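Informe de avance a la Fundación Mastholm: línea de manipulación textil, abril

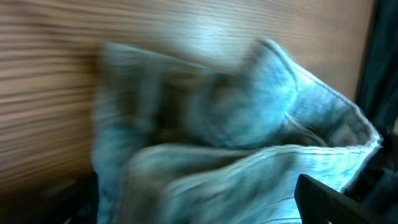

Categoría: Equipamiento y presupuesto

Estimado Murray Bouchard:

Le escribo con algo más de calma que en el informe anterior, que salió con prisas y dejó varias partidas a medio explicar. Ante todo, gracias de nuevo por la paciencia del equipo de Mastholm con nuestros cambios de calendario (¡fueron unos cuantos!).

Seguimos trabajando con prendas vaqueras, que son las más agradecidas y también las más tercas. Las costuras dobles con pespunte claro se distinguen bien cuando la cámara de la muñeca está quieta, pero en cuanto el brazo se mueve los pliegues se emborronan y la tela azul se convierte en una mancha. Por eso quisiéramos adelantar la compra de 2 cámaras de obturador global, que en el plan figuraban para la segunda fase. Samran Sukprasert ha pedido oferta a Festanberg y a Clukex; la primera incluye el soporte y el cableado, la segunda es más barata pero cobra el envío aparte, y todavía estamos comparando.

En cuanto a los dedos de la pinza, proponemos reservar 40 juegos de almohadillas de repuesto para el resto del proyecto. Sé que parece mucho, y a mí también me lo pareció al principio, pero el denim grueso castiga el borde y preferimos hacer un solo pedido. La iluminación puede esperar: de momento nos arreglamos con la luz que entra desde arriba, aunque deja brillos en la madera que algún día habrá que resolver con un difusor.

Del lote de 151 prendas previsto hemos registrado ya 100. Las restantes son casi todas oscuras y las hemos dejado para cuando lleguen las cámaras nuevas.

Le pedimos, pues, permiso para mover a esta fase la partida de visión, sin aumentar el total concedido. El contrato de mantenimiento con Þórarinsdóttir queda como estaba. Samran le enviará las dos ofertas en cuanto tengamos la de Clukex corregida.

Un saludo muy cordial de todo el taller.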